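4/17/25

Couldn't sleep past five, so I made coffee and went over my parts list again in bed like a kid with a toy catalog. I am so happy with this sorting business. I don't think I've enjoyed a job this small in years.
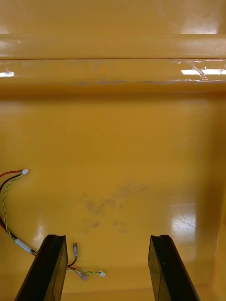
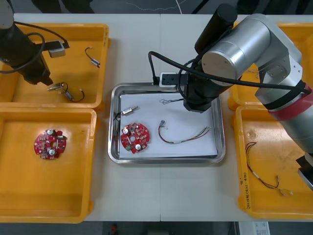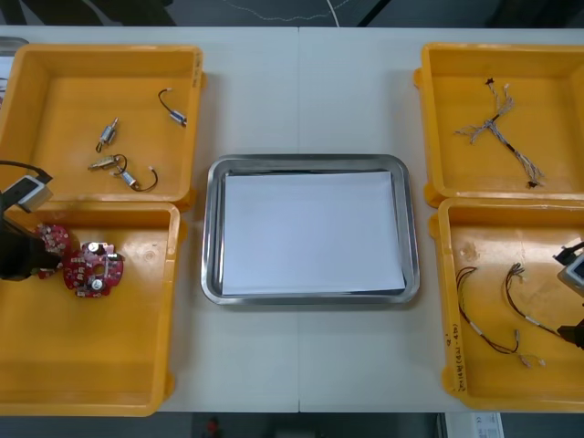
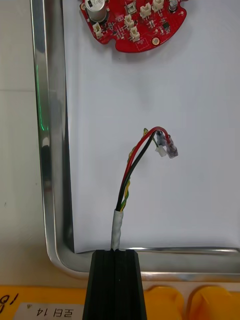
The thing I keep thinking about is how much easier small parts get once they have a color behind them. At the old place we had gray drawers, and a black lead on gray plastic just vanishes – you'd pull a motor out by its body and three others would come up with it, all tangled. Yellow bins fix so much of that! The little silver motors with their black wires show up from across the table, and so do the round red boards with the hole in the middle. And the sheet of white paper in the steel tray was Johanna's idea. I thought it was fussy at first, but now I want one in every tray we own, because you can write on it, and when it gets grubby you throw it out and put down a new one.

Spent the morning on names. Aslak Vik wants everything called by its Baumgartner order number, and I want to call things what they are. We have 14 kinds of part to sort and I can't keep 14 long numbers in my head, I'm sorry. We settled on both: plain name in big letters, number underneath in small ones. He was pretty gracious about it. He also said "harness" is too vague, and he's right. A bundle with red, black and yellow-green wires coming out of a taped end is one thing and a skinny two-wire lead is another, so they get separate names now. The taped one is "the bouquet" until somebody objects.

Johanna Fuchs did the full stock count while we argued. 1,436 pieces, and 253 of them are boards, way more than I'd guessed. She found a bag of connectors from the Kurnari order that we'd all given up on! It was under the scale. I did a small dance.

Still to do: labels for the motor bins, and ask Numico if they'll sell us more bins in the same yellow. I'd love to have 52 by July so the whole back shelf matches. Also wipe out the ones we've got, they pick up gray smudges fast. Dish soap, nothing scratchy.

Aslak brought rye bread and the good cheese for lunch. My fingers smell like solder and I have a paper cut on my thumb from trimming tray liners. Going in early again tomorrow – I want to try the motors with all the leads pointing the same way.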